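Workshop notebook — Jun 29, 2023

Milk paint trials, batch two, and the lantern finally has feet!

Right, before I forget what I did. Started with the six pine offcuts left from the bookends, sanded to 180 and wiped down with a barely damp cloth. No primer on any of them this time. Last time I primed half and the paint sat on top like a skin, with none of that lovely chalky soak you get on bare wood.

Paint is the Tanivent powder, the shade they call Brirkireck, a greyish green that looks awful in the bag and gorgeous on the board. Mixed by weight: 70 g powder to 70 g warm water, stirred for five minutes, left for fifteen, stirred again, then through the old tea strainer. The strainer matters more than I thought. I skipped it on the first jar and got little dry pockets that burst under the brush and left streaks of raw pigment. Quite pretty streaks, in fairness, and I've kept that board aside in case we want the effect on purpose.

Board 1: one coat, no sanding after. Patchy, knots grinning through.
Board 2: two coats, light rub with a grey pad between. Much better. Very even.
Board 3: two coats, then beeswax on the edges BEFORE the second coat, and scraped back with an old loyalty card. This is the one! The corners look as if they've been handled for fifty years.
Board 4: same as 3 but with candle wax. Flakes too big, looks like damage.
Board 5: thinned to a wash (extra 70 g water). Grain shows beautifully, colour goes nearly silver.
Board 6: wash, then hemp oil while still a bit tacky. Don't. It went to porridge.

So for the keepsake boxes I want board 3 on the outsides and board 5 on the insides. Two jars on the go at once, both covered, and remember the stuff goes off overnight so only mix what we can use. I threw away nearly half a jar again today, very annoying at that price.

Lids next. I tried the Cattaneo paper on one lid as a lining, the marbled one with the rust red veins, and oh it is good against that green. Cut it 2 mm under size all round. PVA let down with a little water, brushed onto the wood and not the paper, then smoothed from the middle outwards with the bone folder. One bubble near the hinge side. Pricked it with a pin and pressed it under the dictionary. I'll look again in the morning. The paper stretches across the grain when it gets damp, so next time cut it 3 mm under on the long side. (Whoever has the good scalpel handle, please can it come back to the blue tin.)

Stock check while I was up the ladder, as it was due anyway: 1093 brass escutcheon pins, the 10 mm ones, and 151 small butt hinges, which includes the odd ones with the shiny plating. At four pins a hinge we have plenty of pins for now. Do not order more pins! Order hinges, and get the plain brass.
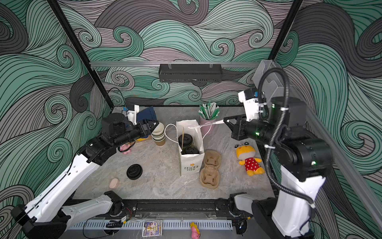 Now the lantern. The feet are on, four little turned balls from the bag of wooden beads, glued and pegged with cocktail sticks. I drilled them on the pillar drill with the bead held in a clothes peg, and I'm far too pleased with that trick. Dead centre on three, and the fourth is out by a hair and can go at the back. It stands without rocking, even on the uneven end of the bench. The wax paper windows still want doing. I've a feeling the ordinary baking sort will go yellow next to a bulb, even a cool one, so I'd like to try drafting film first and see how it takes the stencil.

Ava stencil set: the small fern and the seed heads are the two I keep going back to. Sponge, almost dry, two thin goes. Dab most of it off on kitchen roll until you think there's nothing left, and then it's right. I did a test row on scrap card with the wash mix and it bled under every edge, so stencilling has to be with the full strength paint, or perhaps even a touch thicker. I'll try 70 to 60 tomorrow. The fern on the green board with the rubbed corners would be lovely in off-white. Very faint, so you only find it when you tilt the box.

Finish: still undecided between clear wax and the water-based matt. Wax deepened the colour a lot on board 2, nearly a full shade darker, and it smells wonderful. The matt kept it pale but felt a bit like plastic under the hand. I've put half and half on the back of board 3 with tape down the middle — wax on the left, matt on the right — and set a mug of hot tea on each side for ten minutes. Wax side has a ring. Matt side has nothing. Hmm. For boxes I don't think it matters. For the tray it certainly does, so the tray gets matt.

Ribbon came too, the 3048 cm reel of cotton tape in natural. I know it's an odd length, it's a hundred feet put into metric by the seller. Takes cold tea dye very nicely, two bags in a bowl for twenty minutes, ironed while damp.

To do:
wash brushes properly, the flat one is going stiff
cut lid papers for the other boxes, 3 mm under on the long side
mix off-white, 70 to 60, and try the fern
drafting film for the lantern
hinges, plain brass
turn the dictionary lid over and check the bubble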